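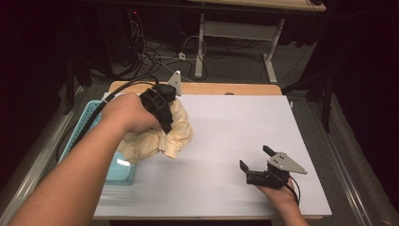 Yellow cloth half on the basket, left side of the board.

December 14, 2021
By Hagos Kassa

This site uses cookies to remember your settings. Accept / Manage preferences

Folding table again. Saadet's position is that a white board laid over the wood makes folding easier, and that the basket belongs on the board at the left, within reach. I said I would write down what I think after a proper session with it, so.

The board first. It covers most of the tabletop and it is flat, which the wood is not, quite. Fine. But the argument was that cloth slides better on it and I don't see that we have shown any such thing. The yellow cloth bunches up just as happily on white as it did on bare wood. We never did a run on the bare table with the same cloth, same basket, same person, so anyone saying "better" is going by memory, me included. The pencil lines are already faint and smudged. They were supposed to be folding guides. If I have to bend down to find a guide it isn't guiding much. Either go over them in marker or wipe them off and admit we fold by eye.

The basket. Turquoise plastic, mesh sides, nice enough. My complaint is the cord across the top rim. A corner of cloth going over the rim has every chance of finding it. Saadet says that has never once happened to her. Maybe. She also lifts higher than I do. I'd move the cord before arguing about it.

Whether the basket should be on the board at all: with it there, the left side of the work area is basket and the fold gets pushed toward the middle and right. The Jaunzems sheet (the photocopy pinned up by the door) says basket on the left, always, for right-handed folders. No reason given. It also says to lift cloth from its center, which is how you get a bunch hanging in folds with every edge hidden inside it. I would pick up by a corner or not bother. Saadet Başaran agrees with me on this one, which makes me suspicious of both of us.

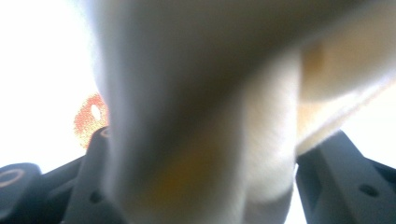

Soft pale material, very close. Cream flap on the right, darker band that looks like a crease.

Going by this view I could talk myself into a fold line through the middle, or into an ordinary wrinkle. That has been my trouble with the thicker, fuzzier things all along. On thin cloth a crease is a crease. On anything with a nap you get a soft gray shadow and everybody reads what they want in it. In the Kutach notes there is a column headed "fold quality," scored out of 10, and I would like to know how anyone told a 7 from an 8 on fuzzy stuff. My guess is they didn't. I asked two people to score the same pile last week and they were not close.

There is some yellow-ochre in the pale stuff too, low down in the middle. Could be the color of the thing, could be the light. I'm not writing "stained" in the log on the strength of that. Check it by the window.

The Zumetti folding card promises a neat stack "after 1000 folds of practice." Our log stands at 118 and my stacks still lean. I don't hold out much hope for the other 882.

To do, in no special order:
– same cloth on bare wood, then on the board, before anybody says "better" again
– marker on the guide lines, or clean them off
– cord off the rim
– basket on the right for one session, just to annoy the sheet
– throw out the quality column, write "flat" or "not flat"
– sort out the tangle of cables by the back table, it has nothing to do with folding but I have to look at it

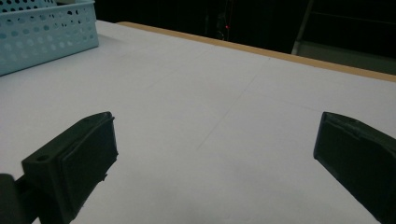

Mirano, February

Picking this page back up, having reread it on the train. The middle stretch of the board has a faint diagonal crease or seam running across it, and I had left it out of my notes entirely in December. I went on at length about pencil lines and missed that one. If it's a seam with any height to it, an edge of thin cloth could drag there, and then half of what I put down to the surface is down to one line. If it's only a mark, no harm done. Run a fingernail across it. Should have been the first thing we checked.

Saadet thinks it is a mark. She may be right but she hadn't touched it either when she said so.

The bare wood comparison is still not done. The basket did get its session on the right, and it was almost no different, a little awkward for me, fine for her. I'm not going to draw anything from one session. The sheet stays up for now. "Flat / not flat" is in use and at least we agree on most of the entries, except for the towels.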